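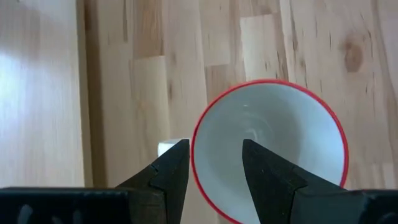
Tableware and Surfaces, Session 4
White ware with a coloured rim, and the boards it stands on

Handout by Bezawit Wolde. Bring this with you, along with a pencil and the bowl you chose last time. If you missed last time there are spares on the shelf under the window, so just help yourself!

What we are covering

We have spent three sessions on shape and now, at last, we get to edges. I have been looking forward to this one since November. A rim is such a small part of a bowl and yet it does a huge amount of the work. It is where your lip goes, where your thumb goes, where most of the chips happen, and it is the first thing your eye picks out when the bowl is on a table. Once you start looking at rims you will be doing it in every café you walk into (sorry in advance to whoever you eat with).

The second half is about wooden worktops and boards, and how a plain white bowl with a bit of red on it changes depending on what it is standing on.

Part 1. The coloured rim

A white bowl with a thin red line round the lip is one of the most cheerful things you can put on a table, and one of the oldest tricks for making cheap ware look finished. You will find it on enamelled steel, on earthenware, on porcelain and on plastic, so please don't guess the material from the colour scheme. Pick the thing up. Tap it with a fingernail. Enamel rings thin and a bit tinny, porcelain rings clear, earthenware gives more of a clunk, and plastic hardly rings at all.

Why have a line there in the first place? On enamelware the rim is the weak spot, as the steel underneath is turned over and the coating has to follow a tight curve. A second coat in a strong colour covers any thin places. On glazed clay the band is usually painted on a wheel: the bowl spins, the brush stays still, and a good decorator can lay a line in one turn. Loïc Gilbert used to do this for the Piltberg pottery, and he told our group last year that he got through 223 bowls on his best day. He is coming back for Session 6 and will let you have a go, which is much harder than it sounds and enormous fun.

Things to look for in a banded rim:

Width. Run your eye round the whole circle. Does the line stay the same or swell in places?
The join. A hand-painted band often has a spot where the brush landed and lifted. Once you have found one you will always find them.
The inner edge. Is it crisp, or does the colour creep down into the white?
Wear. Bowls that get stacked lose colour on the outside first.

Draw your own rim in plan, as if you were straight above it, and then again from a slight angle. The circle turns into an ellipse and the far side of the band gets thinner. Most of us draw the far side too thick the first time. Keep both drawings, even if you hate them.

Part 2. White is never just white

This is my favourite bit. Put a glossy white bowl on the bench and try to find the place where it is pure white. There might be one small patch, right where the light bounces. Everywhere else it is picking something up: a blue-grey in the shaded side, some warmth from a wooden table, a touch of pink just under a red rim. A curved inside wall also bends the reflections into soft swirls, and if you move your head an inch they all slide round. Do try it. The whole class ends up swaying from side to side and it looks ridiculous.

With your coloured pencils, fill in the inside of the bowl using no white at all and no black. Leave the paper bare for your brightest spot. Twenty minutes, and please use the greys I have put out.

Part 3. The wood underneath

Butcher-block style tops are made of strips glued side by side, and they are lovely to look at closely. No two strips match. You get cream next to honey next to tan, a streak of darker grain in one and hardly any in its neighbour, and now and then a knot that the maker could have cut out and decided to keep. I always hope they kept it.

A few words to learn, as they will come up again:

Stave: one of the strips that make up the top.
Edge grain: long sides of the staves facing up, so the grain runs in lines. The usual sort for kitchen worktops.
End grain: cut ends facing up, so you see little squares. Heavier, dearer, kinder to knives.
Knot: where a branch grew out of the trunk. Darker and harder than the wood about it, and often with speckled grain close by.

The Lins catalogue in the folder has 11 samples of pale wood. Lay them out from lightest to darkest without reading the backs, then turn them over. Maple and birch fool everyone, me included.

Also notice what overhead light does to a smooth board. A glare patch can wipe the grain out almost completely, so that one stave looks bleached while its neighbour shows every streak. Walk to the other side of the bench before you decide what colour it is.

Part 4. Putting the two together

Stand your bowl on the pale board, then on the slate, then on the blue cloth. Write down what happens to the red each time. One or two words will do ("louder", "pinker", "shy" was a great one from last year).

For next time

Read the Jillivach chapter, pages 161 to 200. Skip the tables if you like, but don't skip the section on stacking.
Find one banded bowl, cup or plate at home or in a charity shop and bring it in wrapped in a tea towel.
Finish your ellipse drawings.

Boards should be wiped with a barely damp cloth and stood on edge to dry, please. Pencils go back in the green tin.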